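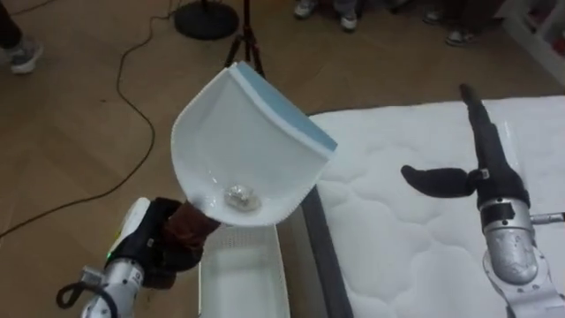

The Mets open day in Molomville drew 30 of us in January. Vaida Lapiņa showed us the bedroom area first and talked about keeping a mattress clean between guests - mostly crumbs and wrappers.
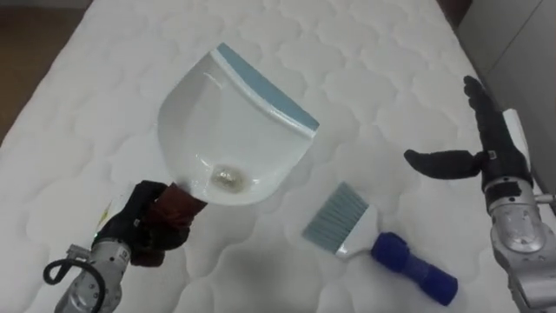

Purificación Vallejo took the second half, on tools. She likes a dustpan with a rubber lip, such as the white one with the light blue edge, and a plain hand brush for the quilting. Questions ran over by 2 minutes. Coffee was downstairs, in room 421.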